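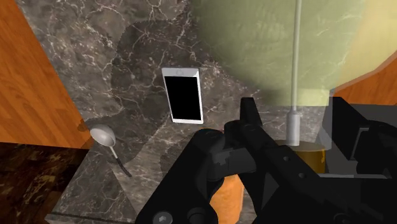

Clearing the worktop: a phone, a spoon and a lamp on veined marble, with the gripper close by. Simulated scene.

Can a machine tidy your kitchen yet? Not mine, going by what I've read. Linness says its Plerer arm has practised clearing worktops 2,000 times, and 58 of those were in a real kitchen. I'd want to see the other way round.

Until then, a few tips that work by hand:

Phones go first, before any cloth or spray comes out. A dark screen on dark stone is easy to miss, especially in shadow.

Put spoons straight in the sink. Tea and tomato will mark marble if left.

Lift a lamp by its base, never the shade, and unplug it before wiping underneath.

Wipe marble with warm water and a drop of washing-up liquid, then dry it. No vinegar, no lemon — both eat the polish.

All of that takes me five minutes. Kulap Phetsri at Nakpan wrote in to say her trial arm needed six to move one mug, and it put it back on the wet patch. I'll keep my cloth.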